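Rarnberg Public Library, Building Working Group
Minutes of the April meeting, Main Reading Room renovation

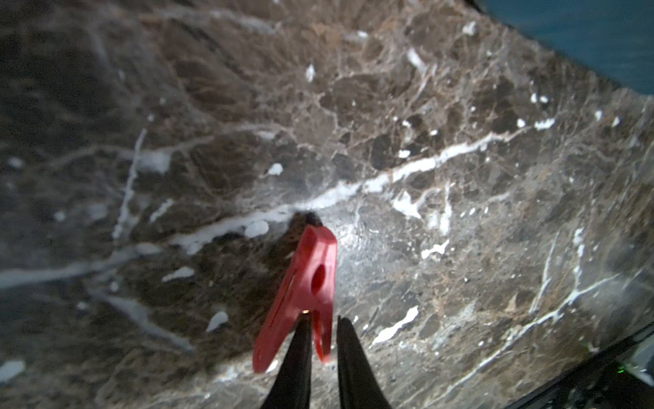
Polished brown marble with pale and white veining.

Present: library director, facilities manager, head of circulation, town engineer, representative of Elletti (architect), representative of Navickas (general contractor), recording clerk.
Absent with notice: town finance officer.

The meeting opened at 4:05 p.m. in the periodicals office.

1. Minutes of the previous meeting

Approved with one correction. Under item 3, "east stairwell" should read "west stairwell." The clerk will reissue the page.

2. Heating and ventilation

The engineer reported that the replacement air handler has been set on its pad on the roof and the curb flashing is complete. Duct connections at the north end are still open. The temporary cover will stay in place until the fire dampers are delivered. Navickas has a shipping notice for the dampers but no delivery appointment.

The head of circulation asked whether the periodicals area could be heated separately during changeover. The engineer said the existing unit heater can carry that area if the corridor doors are kept closed. Agreed.

Sound levels were raised again. Elletti's specification calls for lined duct on the first two sections downstream of the unit. The contractor confirmed lined duct was ordered. The engineer will inspect before the ceiling is closed.

Action: Navickas to confirm damper delivery in writing.
Action: facilities manager to post notices on the corridor doors.

3. Electrical

Panel B has been replaced and labeled. Panel C remains in service with the old breakers. The shutdown needed to replace it will last one working day and will take down the catalog terminals, the book return sorter and the elevator. The director asked that it be scheduled on a day when the building is closed to the public. The contractor noted that this would be charged at the premium labor rate under the contract. The director accepted the charge, subject to a written price.

Floor boxes in the reading room: the drawings show two different layouts. Sheet E-4 shows boxes under every table. Sheet A-7 shows them under alternate tables. Elletti stated that E-4 governs. A clarification will be issued.

Action: Elletti to issue clarification on floor boxes.
Action: Navickas to price the Panel C shutdown.

4. Shelving

Gavard submitted revised shop drawings for the steel stacks. The revision adds bracing at the end bays and changes the base shelf height. Circulation staff had marked up the earlier set, and their comments on label holders were not carried over. The drawings are returned for correction.

Floor loading was discussed. The engineer's calculation limits the mezzanine to 104 ranges at the proposed spacing, with aisles unchanged. The earlier layout exceeded that number. Elletti will remove the excess ranges from the south side, where the collection is lightly used. The head of circulation asked that oversize atlases not be placed on the mezzanine in any layout. Noted for the shelving plan.

Books now in off-site storage will come back in the original call number sequence. The mover requires a final shelving plan before quoting.

Action: Gavard to resubmit drawings with label holders shown.
Action: Elletti to revise mezzanine layout.

5. Stone and floor finishes

Elletti reviewed the finish schedule. The circulation desk top and the window sills are listed as polished marble. The facilities manager asked about maintenance. Elletti advised a neutral cleaner only, no vinegar or citrus products, and periodic sealing. The facilities manager asked that this be written into the closeout manual, as the current cleaning contract permits an acidic descaler in the restrooms and the same crew covers both areas.

Carpet tile for the children's room was approved at the previous meeting. Attic stock of 250 tiles will be stored in the basement, off the floor slab.

Action: Elletti to supply written care instructions for all stone surfaces.

6. Windows

Seven sash on the street side have failed putty and will be reglazed in place. The remaining sash are sound and will be painted only. Paint color is unchanged. The contractor requested use of the sidewalk for a lift. The town engineer will process the permit once a traffic plan is submitted.

The director asked whether the reading room blinds could be reused. Elletti's view was that the brackets will not fit the new interior stops. Adapter plates are possible. A price will be obtained before a decision is made.

7. Budget and change orders

In the absence of the finance officer, the director presented the summary.

Change order 6, additional plaster repair above the west stairwell: approved at $4,000.
Change order 7, relocation of the staff room sink: deferred. The group requested a plumbing breakdown showing labor and material separately.

The contingency balance will be restated after the Panel C price is received.

8. Schedule

Navickas tabled an updated schedule. Ceiling work follows the damper installation and cannot start earlier. Painting has been moved ahead of the floor box work in the periodicals area. The engineer objected to the overlap between painting and duct cleaning on the mezzanine. The contractor will separate the two activities and reissue the schedule.

9. Other business

Deliveries before 8:00 a.m. have drawn a complaint from a neighboring property. The contractor was reminded of the hours stated in the general conditions.

The rear book drop will remain closed. Signs directing patrons to the side entrance need replacement.

Next meeting: same location, 4:00 p.m., date to be circulated by the clerk.

Adjourned at 5:40 p.m.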